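Condari Pantry Shelving
Home > Storage > Pantry and Utility > Condari

Condari 8 Boltless Shelving Unit, Black
Item no. 373-B
In stock at the Dovero warehouse. Page last revised 2021-02-06.

A black steel shelving unit for people who have stopped pretending that the kitchen cabinets are enough. Slotted uprights, adjustable decks, and no bolts to lose under the refrigerator.

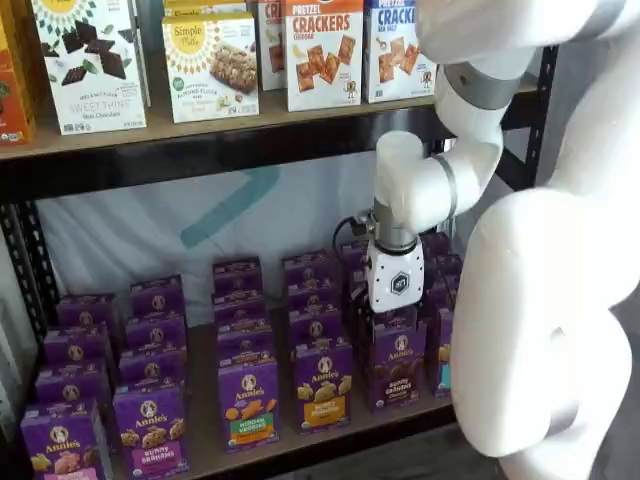
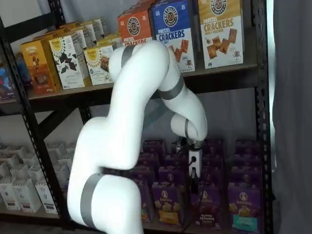
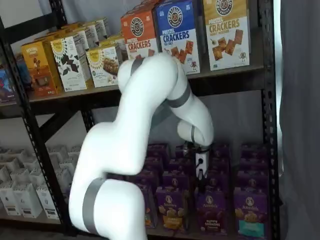 Boxed snacks on black metal shelving, two levels in use.

The Condari started life as garage shelving. We sold it for years to people with paint cans and opinions about drill bits, and then we noticed that a fair number of the reviews mentioned oatmeal. Customers were carrying it indoors. So we cleaned up the edges, changed the feet to something that won't chew through a kitchen floor, and put it in the pantry section, where it has outsold everything with a wicker basket on it.

It is still garage shelving at heart. It will not look like a farmhouse. If you own a label maker and a set of matching glass jars, you may find it a little blunt.

What you get

Four uprights, each in two pieces that stack with a sleeve
Shelf beams, front and back, with riveted ends that drop into the slots
Side beams, which look exactly like the front beams until you hold them next to each other
Decks, your choice (see below)
Eight rubber feet, of which you need four. The others are for the day you move the unit and find a foot has stayed behind.
Two wall straps with screws
One instruction sheet, rewritten in December by somebody who had put the thing together first

You will need a rubber mallet. A regular hammer with a dish towel wrapped around it also works, and we know this is what you're going to do.

Choosing a deck

The wood deck is the standard option and the one most people should buy. It sits down inside the beams, it doesn't rattle, and narrow boxes stand up straight on it. Wipe it with a damp cloth. Don't leave a leaking bottle of soy sauce on it over a long weekend, as one of us did, and then phone the warehouse to ask about stains.

The dark steel deck costs more and earns it if you store heavy things low down. Flour, canned tomatoes, cat litter, the cast iron you were given as a wedding present. It's louder. Set a can down on it at midnight and the whole house will know you're up.

The wire deck we stock because people ask for it. Small packets tip over on it, crumbs go straight through to the shelf underneath, and anything with a narrow base leans. It is good for onions.

You can mix decks on one unit. Tell us which levels in the order notes. "Surprise me" has been tried and we sent all wood.

Spacing the shelves

The slots let you move a shelf up or down in small steps, and the mistake nearly everyone makes is spacing them evenly. It looks tidy when the unit is empty. Then the cereal goes in and doesn't fit, and the soup goes in and has enough headroom for a second family.

Measure your tallest box first. Add a hand's width so you can get it out without scraping your knuckles, and set that shelf before any other. Put cans on the tightest shelf you can stand. Keep the bottom one fairly high off the floor if you have a dog with ambitions.

Thenmozhi Kartha, who runs our showroom in Vovport, has strong feelings about depth. Her rule is that anything more than two boxes back has left your life. You will buy another one of it, and then you will find the first, and you'll own two jars of capers until you die. For a household she suggests the shallow version, even if you have room for the deep one. The deep one is for shops, break rooms and families of seven.

Assembly

Allow 59 minutes. That was Sudheer Sundaram's time on his first attempt, working alone, with one pause to take apart a shelf he had put on upside down. Two people can do it faster if they like each other.

1. Join the uprights. The narrow end of the slot points down on all of them. Check this now.
2. Lay two uprights on the floor and tap in the side beams, top and bottom.
3. Do the same with the other two.
4. Stand both ends up and have somebody hold them. A tall chair is somebody.
5. Drop in the front and back beams, bottom shelf first. Tap each one until it stops moving.
6. Decks last. Tilt them in at an angle and let them down flat.
7. Fit the wall straps.

About step seven. We can see from returns that most of the straps come back still in their bag. A full pantry shelf is heavy and top-loaded, small children regard it as a ladder, and the straps take four screws. Please use them.

If a beam won't seat, it's almost always because the upright has been flipped end over end. See step one. If it seats and then pops out when you load it, it was never all the way in. Hit it again.

Measurements and weights

Width: 90 cm. This is the outside width, post to post. If your alcove is also 90 cm, your alcove is too small.
Depth: shallow or deep, chosen at checkout
Height: standard, or low if you leave off the top halves of the uprights and use them elsewhere
Levels: up to 8 per unit
Finish: black powder coat
Slots: on every upright, full length

Load limits depend on the deck you choose and are printed on the label inside the carton. They assume the weight is spread out. A single bag of rice in the dead center of a shelf is not spread out, however calm it looks.

Goes with

Chettiar bin dividers. Clip-in steel fins that stop rows of boxes from falling over when you take one from the middle. They fit the front beam only.

Chettiar shelf liner, clear. For the wire deck. Buying the wire deck and then the liner costs more than the wood deck, which we mention every time and which has never changed anyone's mind.

Condari add-on bay. Shares two uprights with the unit next to it, so you save a little money and lose the ability to ever move either one by yourself.

Questions we get

Can it go in a bathroom or laundry room?
The powder coat handles damp air well enough. Scratches don't. Touch them up with the little bottle of paint, sold separately, sorry.

Will it stand on carpet?
It will, with a slight lean toward whichever side you've loaded with cans. Straps again.

Can I cut the uprights down?
With a hacksaw, yes. File the ends. You can't send it back afterward, although people do try.

Does it come in white?
It did. White showed every fingerprint and every splash of tomato and we got tired of the photos.

Are the older garage beams compatible?
If yours have the teardrop-shaped slots, yes. If they have round holes, no, and that unit is older than our company.

Delivery and returns

Ships flat in two cartons from Dovero. They don't always travel together. If one turns up alone, wait a day before calling, and don't start building with what you have. Half a Condari is a coat rack.

Pickup from the Vovport showroom is free. The long carton fits in most hatchbacks with the front passenger seat folded down and the passenger left at home.

Unbuilt units can come back within 90 days. Built units can come back too, provided you take them apart and put all the pieces in the box, including the feet. We'll count the feet.

Missing parts: write to the parts desk with your order number and the letter stamped on the piece. If the piece is missing and you can't read the letter, tell us what it would have been next to.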